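Unit 4: Gathering Demonstrations by Hand

Students will work in pairs, using two hand-held grippers per person. Each pair should aim for 40 usable demonstrations; the Dralport set used in Unit 6 contains 2933.

Begin a new recording for every attempt. Vary the starting position of the cloth — a learner shown one arrangement will copy that arrangement. Keep the markers facing outwards and do not cover them with a sleeve. Failed attempts are kept and labelled as such.

Cloth and office chair, first from overhead and then from a gripper:

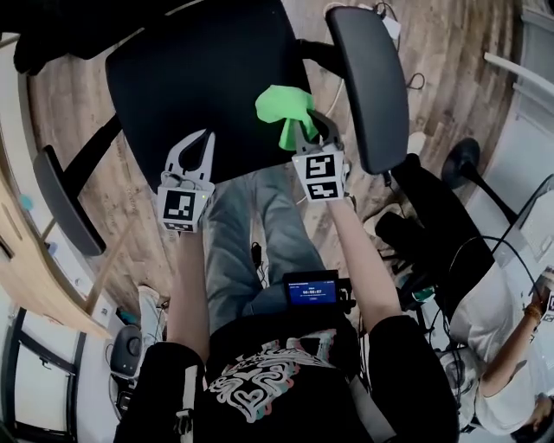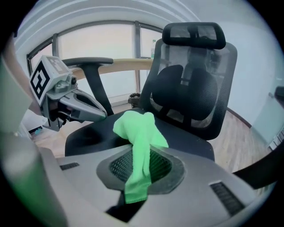 Logs are due by noon on Sunday and should be sent to Joon-young Do. Pairs with fewer than 12 labelled attempts will be asked to repeat the session.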